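Storm night – roof off the sports hall at Burine, anyone got news?

tyra_solheim
Posting from my sister's in Backlund. We left Burine just after the second warning. Heard the sports hall has lost its roof and the road by the sawmill is shut. Is the power back on anywhere? Our street went dark before we'd even got the car packed.

helge_l
Power is back on the north side only. The roof isn't all gone, it's the back half, over the changing rooms. It came down in the car park and flattened the bike shelter. As far as I know the hall was locked and empty. Sawmill road is shut both ways with trees across it, so if you're coming home use the quarry road.

Eskil H
The radio said 400 homes without power at midnight and 200 this morning. I don't believe the second figure. Everybody I can see from my window is still off.

helge_l
It's the network company's figure and it counts meters. A block of flats with one supply might go down as one. Ring the fault line and report your own address, even if you think next door has done it.

Eskil H
I've rung. Forty minutes of music and then it cut out.

Imke Eichhorn
Update from our end. The rest centre at Trirnis school is full, but the one in the old college at Kendadico was still taking people when I rang. They have heating and hot food. Bring your own medicines and a phone charger. Dogs are allowed on the ground floor only. We have beds made up here too if anyone with small children would sooner not be in a hall. Message me and I'll send the address.
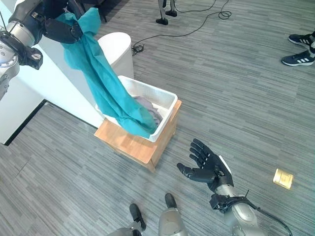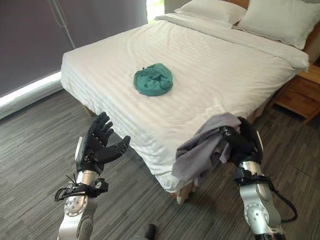
Ragnvald Kristiansen thinks people should stop driving to Kendadico until the bridge has been looked at. The river was up to the lower rail when I crossed, and there was a whole tree jammed against the middle pier. If you're warm and dry where you are, stay there.

Imke Eichhorn
The bridge is open. I checked the roads page before I posted.

ragnvald_k
It was open when I crossed it as well. Open only means they haven't got round to closing it. I'm just saying what I saw.

helge_l
You're both right, I think. It's open to cars, with a weight limit on lorries. There was a man in a yellow jacket at the Burine end when I went past, writing things down.

tyra_solheim
Thanks all. Does anyone know about the sirens? We had 6 or 7 minutes between the siren and the worst of the wind. My neighbour says hers never went off at all.

Eskil H
Nothing on the south side. I only knew because my phone went. The same thing happened in the December storm and we were told it would be fixed.

helge_l
The south mast was tested after December and it worked then. It runs off the mains with a battery behind it, so perhaps the battery has gone. I'd want to hear from the council before saying it wasn't fixed.

Eskil H
Tested or not, it was silent last night. I've written to them and I'd ask everyone south of the church to do the same, with your street and the time.

tyra_solheim
Will do. Is the school at Burine open tomorrow?

Imke Eichhorn
Closed tomorrow. They'll put a notice up in the evening about the day after.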